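Gaveck Countertop Dish Rack, two-tier: long-term review

I bought the two-tier Gaveck in June to replace a wire rack that had rusted through at the feet. My kitchen has one sink, no dishwasher and a short run of counter, so a rack gets used three times a day and never gets put away. I have now had it for six months.

Setup

The rack comes flat in the box with 5 parts: two side frames, the upper shelf, the lower shelf and the drip tray. No tools. The side frames click into the lower shelf first, then you slide the upper shelf in from the front. The printed instructions show it the other way around and it does not go together that way. I had it standing in a few minutes once I stopped following them.

The utensil cup hooks on either side. It sits a little loose on the left and fits fine on the right. I wrote to Gaveck about it and got a reply from Anwara Gamage in their customer service, who said the hooks are molded the same on both sides and offered me a new cup. The new one was loose on the left too. I keep it on the right.

Plates and bowls

The lower shelf has slots for plates, and the spacing is good for ordinary dinner plates. Thick stoneware takes up two slots. My Dunari bowls are deep with a narrow foot, and they lean forward and touch each other, so they dry slowly. They do better upside down on the upper shelf, but then there is no room for glasses. If you mostly own bowls, look at the Tapsell rack, which has wider slots and no upper shelf. I used one at my sister's place for a week and liked it for that, although it takes up more counter.

Glasses are fine on top. Tall ones wobble if you bump the frame. Wine glasses I still dry by hand.

The drip tray

This is the weak point. The tray slopes toward a spout, and the spout can face the sink from either short side, but the slope is very slight. On my counter, which is not quite level, water collected in the back corner and left a white line of scale. I put a folded piece of cardboard under the back feet for a while, then bought stick-on rubber feet and doubled them up on that side. It has drained properly since then.

The tray pulls out without lifting the rack as long as the rack is not full. With a full load it catches on the crossbar.

Cleaning and wear

I wash the tray once a week with dish soap and do the scale with vinegar. The coating on the frame has held up – no rust, one chip near the bottom where I hit it with a cast iron pan. The old wire rack was already showing orange spots by this point.

Speckled stone-type counters hide water spots well, so run a dry hand along the back now and then.

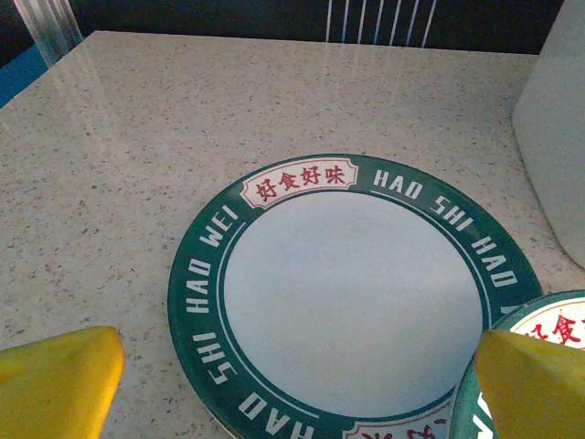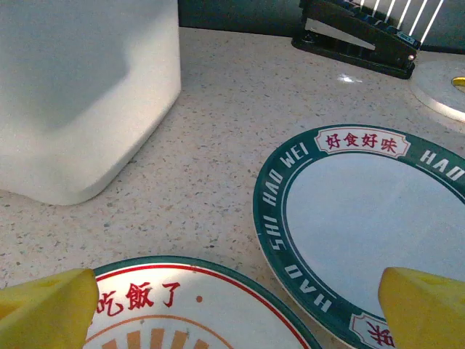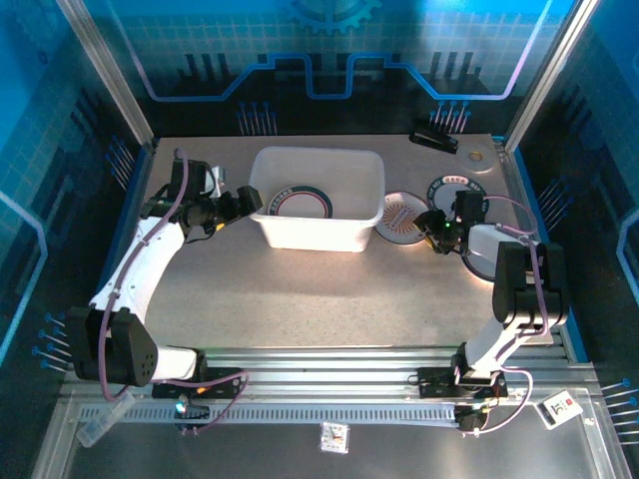
As for price, I paid 51 dollars, which is more than I wanted to spend on a dish rack. The Esthorpe is cheaper and looks nearly the same in photos. I had one in my last apartment and the upper shelf sagged in the middle under a stack of plates. The Gaveck shelf has stayed straight.

Replacement trays and cups are sold separately, but the upper shelf is not, so if that breaks you are buying the whole rack again. I asked about this too and was told there are no plans to change it.

I would buy it again for a small household with regular plates and a level counter. For more than three people I think it would be too small. Four out of five, with the point off for the tray.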